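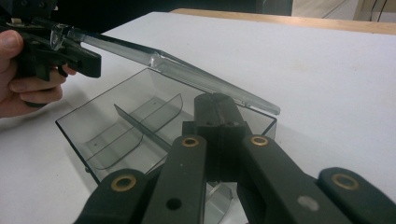 Tips for recording lid and box jobs with hand-held grippers

Shahnaz Rathnayake asked me to write up what I've learned from the kitchen and workshop sessions, for people recording at home or in a shed. I should say that I am not a believer. I have been promised a robot that tidies up for most of my adult life and I still put my own lids on. But if you're going to spend an afternoon gathering examples for a learning system, you may as well gather ones that are some use.

Pick one job and say it in a single plain sentence. "Put the lid on the box" will do. "Sort out the drawer" won't, and you'll get a different job from every person who tries it. Shiuli Marikar and I each recorded "clear the bench" one June and hers had no steps in common with mine.

Do the job with your bare hands first, then with the grippers, and only then start recording. Your first few goes with grippers will be dreadful. I'm told the dreadful ones are useful too. I've yet to see anyone show me how, so I leave mine out.

See-through plastic

Everybody wants to record clear or smoky boxes, and I'd put them off until last. The edges come and go as the light moves, and a shiny lid will throw a bright band across itself wherever the lamp happens to be. If you must do them:

Turn off any lamp that shines straight down on the table.
Wipe off fingerprints with a dry cloth between goes.
Try a plain coloured cloth underneath if the box gets lost against a white top. Keep the same cloth for the whole batch.
Do a batch with a solid-coloured box as well, so there's something to compare.

Lids

A long lid held by one end will swing. Grip it close to the hinge end if it has one, squeeze only as hard as you need to, and lower the far tip first. With the second gripper, steady the box low down on a wall. Pressing on the rim tips it.

Boxes with dividers inside need a bit more room. Come in from above and stop before the jaw meets the partition. Thin plastic cracks, and Gulalo won't replace a box you've cracked yourself. I asked.

Change one thing at a time. Move the box a hand's width, or turn it, or swap hands. Tahsin Sivakumar likes to change the lot on every go and calls it variety. Perhaps it is, but when a batch goes wrong he can't say which change did it.

How many is enough?

The Tostgate sheet says 50 goes per job. Lachlan Te Moana says 1,000, and then says it depends. My own limit is 14 in a sitting, after which my wrist aches and I begin cutting corners. I would sooner have three short sittings than one long one full of sloppy grabs.

Throw out any go where you talked to someone halfway through, or reached in with a finger to help. Yes, even if the lid went on beautifully. If you drop something and pick it up again with the gripper, keep it and write "dropped" in the notes.

Write the notes straight away. Box, lid, which hand, how it ended. Fathima Bhattacharjee keeps hers in an exercise book and hers are the only ones I've ever been able to follow.

As for whether any of this leads to a machine that can close a box in a kitchen it hasn't met before, I'll wait and see. Matubbar have said "soon" to me 3 times now. Charge the grippers overnight and put the screws from the jaws in a jar if you take them apart.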